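Triltis phone cases, plain and printed
Lombridge > Cases and covers > Triltis

The Triltis is a one-piece case for Emgate phones. It covers the back, the four sides and the corners, and leaves the screen open. There is no lid, no clip and no magnet. You push the phone in and it stays there until you push it out again.

We sell it in two versions. The plain version is one color all over. The printed version has a colored body with a cartoon on the back. Both are made for us by Rocha, who have done our molding from the start, and the prints are drawn by Heloísa Arruda.

Which version fits which phone

The plain Triltis fits the Emgate Long. The printed Triltis fits the Emgate Long Plus. The two phones look alike from the front and are close in size, so please check before you order. The model name is in the phone settings under "This phone", and it is also on the side of the box the phone came in.

The easiest way to tell the phones apart without switching them on is to turn them over. On the Long, the cameras sit in a rectangle. On the Long Plus they have a raised ring. A plain case will go onto a Long Plus if you force it, but the cameras will not line up and the case will pull at one corner. We can't take cases back if they have been stretched this way.

Older Emgate phones do not fit either version.

Sizes

Plain Triltis
Outside length: 174 mm
Outside width: 80 mm
Fits: Emgate Long

Printed Triltis
Outside length: 177 mm
Outside width: 80 mm
Weight: 58 g
Fits: Emgate Long Plus

Lengths are measured over the outside of the case, so they tell you whether the phone will still go into a car holder or a belt pouch once the case is on. Please don't use them to work out whether the case fits your phone. We get a few returns every month from people who measured the phone, added a bit and ordered whatever came closest.

If you have a car holder with spring arms, open it all the way and measure the gap. You need a little over 80 mm. Some of the cheaper holders stop short of that, and the case will then sit crooked or press on the side buttons.

The back and the camera area

On the plain case the camera area is a raised rectangle with rounded corners. It has three large round holes for the lenses and smaller ones beside them. The inside of the back has a fine dotted pattern over it. The dots keep the phone from sticking flat against the case, which on our first cases left cloudy patches that people took for grease.

Clean the phone before you put the case on. Any sand or grit that gets between the two will stay there and will scratch the phone over time. This is true of every case we have sold.

The printed case has a raised ring at the cameras, a little higher than the rest of the back, so that the lenses do not touch the table when you lay the phone down. It also means the phone rocks slightly if you tap on the screen while it is lying flat. If you type a lot with the phone on a desk you may prefer the plain one, supposing you have the phone for it.

Colors and prints

Plain: orange, lime green, gray, dark blue.
Printed: Clown (green), Harbor (gray), Fruit Stall (white).

Clown is the one most people write to us about. It has a white face, a red nose, a red smiling mouth and puffy green hair, and he sits on the lower part of the back, with the camera above him. The print is glossy. Harbor and Fruit Stall are quieter and have no figures on them.

We do not print names or photos. We tried it for one season and the waiting time got too long for everybody, including the people who only wanted a gray case.

The orange looks stronger in daylight than it does under a kitchen lamp. The lime green is a true yellowish green and is easy to find at the bottom of a bag. Colors can differ a little from one batch to the next – if you are ordering several for a family or an office and want them to match, put them all in one order and we will pick them from the same carton.

Putting it on and taking it off

Start at the camera corner. Set that corner of the phone into the case first, then press down the long side next to it, then the bottom, then the other long side. Run a thumb around the rim at the end. The rim should stand up evenly all the way around. If one stretch of it is folded under the phone, lift that side out and press it in again.

To take the case off, hold the phone with the screen toward you and pull back the bottom corner opposite the camera. Once one corner is free the rest comes easily. Please don't use a knife or a screwdriver. It marks the rim, and more than one screen has been chipped that way.

A new case is tight. It gets a little easier after the first few times.

Cleaning

Take the phone out. Wash the case by hand in lukewarm water with a drop of dish soap, rinse it, and let it dry completely before you put the phone back. An old toothbrush is good for the camera area and for the dotted part inside.

No dishwasher, no bleach and no nail polish remover. On the printed version, don't use the rough side of a sponge on the picture. Pen marks on the plain orange can usually be taken off with soap if you get to them the same day. Blue dye from new jeans is harder and sometimes stays.

Charging and cables

The phone can be charged in the case by cable. Most plugs fit. Plugs with a very thick collar around them may not go all the way in, and you will notice because the phone starts and stops charging. The cable that comes with the phone fits both versions.

Wireless charging works through both cases on the flat chargers we have tried. On the printed case the ring keeps the phone slightly off a large flat charger, so slide it down until the ring hangs over the edge.

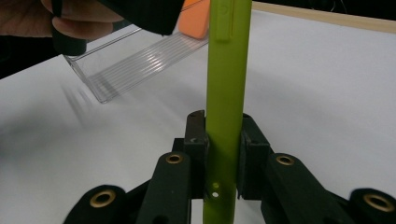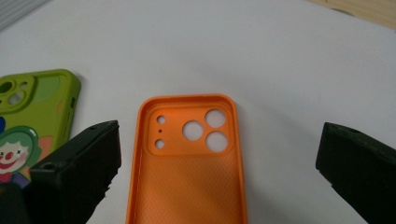

Page last changed: July

Ordering

Cases are sold singly. Choose the version and the color, and check the phone model once more on the order page. Orders that reach us before 2 p.m. leave the same working day, and orders placed over the weekend leave on Monday. A single case goes in a padded envelope and fits through most mail slots. Three or more go in a carton.

If a color is out of stock the button is gray. We don't take advance orders, but you can leave your email address and you will get one message when the color is back. Gray and dark blue are restocked most often. Fruit Stall is made in smaller runs and can be gone for a couple of months.

Shops that would like to carry the Triltis can order by the carton of one color. Mixed cartons are possible for the plain version only. Write to Yến Khúc for the trade price list and say which phone your customers mostly have.

Returns

You can send a case back within thirty days if it is clean and has not been stretched. Trying it on the phone is fine. Write the order number on the slip, tick the reason, and put the slip in with the case. If you are changing a plain case for a printed one, or the other way around, tell us the phone model on the slip as well. We will check that before sending the new one.

If the case arrived with a fault, such as a hole that is not fully open or a print that is lifting at the edge, don't send it back yet. Email a photo of the fault first. In most cases we just send another.

Questions we get

Can I use a glass screen protector with it?
Yes, as long as the glass stops a little short of the edge of the screen. Glass that runs right over the edge gets pushed up by the rim.

Does the print wear off?
It wears at the corners first. On a phone that goes in and out of a pocket all day you will see it there after a year or so. The middle of the back lasts longer.

Is the case waterproof?
No. It is open at the front.

Will there be a Clown for the smaller Emgate Long?
Heloísa has redrawn him to go under the rectangular camera area, and Rocha have the drawing. We don't have a delivery month yet. Leave your address on the Clown page if you want the message.

Can I buy a spare case without packaging?
Yes. Tick "no box" on the order page. The price is the same and the case comes in a paper sleeve.

Related items

Triltis screen glass for Emgate Long
Triltis screen glass for Emgate Long Plus
Lombridge belt pouch, wide
Charging cable, slim plug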